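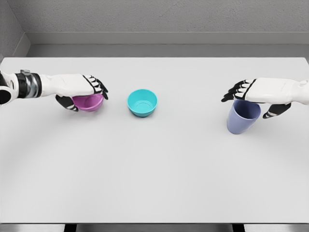

Xiomara Castellanos wrote in after the October shows that hers has done 11 nights with a loud drummer and she still hears the click over everything, only wishes the belt clip was tighter. Clip is new this year. Same part fits the old ones, email us and we'll mail you one.

Kinix Mk II stage monitor pack, by Zallaseo

Wired headphone amp for drummers, bass players, anyone stuck next to the crash cymbal. Two inputs, one for the desk mix and one for click. Separate knobs. Bigger knobs than the Mk I, you can work them with gloves on.

Runs on one 9V or the wall adaptor (not included, see spares). Battery door is a slide now, no screws. Weighs 420 grams with the battery in.

Inputs: XLR/jack combo, 3.5mm stereo
Output: 3.5mm and 1/4 inch, both live
Limiter: on/off, switch is underneath
Pan on the click: yes, finally
Color: black. Gray is sold out and not coming back

Limiter is ON out of the box. If it sounds squashed check that first before you send it back pls.

The Usimholm bundle adds a 20 foot cable and the padded pouch. Pouch does not fit the Mk I. Zeleke earphones sold seperately, medium tips in the box, other sizes on the spares page.

Second run is 800 units, serials start at 2,447. Anything lower is first run and has the old clip.

Shipping again from July 6, 2019. Preorders go first, then everbody else in order. Canada is OK, elsewhere ask for a quote.

Two year warranty, keep your receipt. Does not cover beer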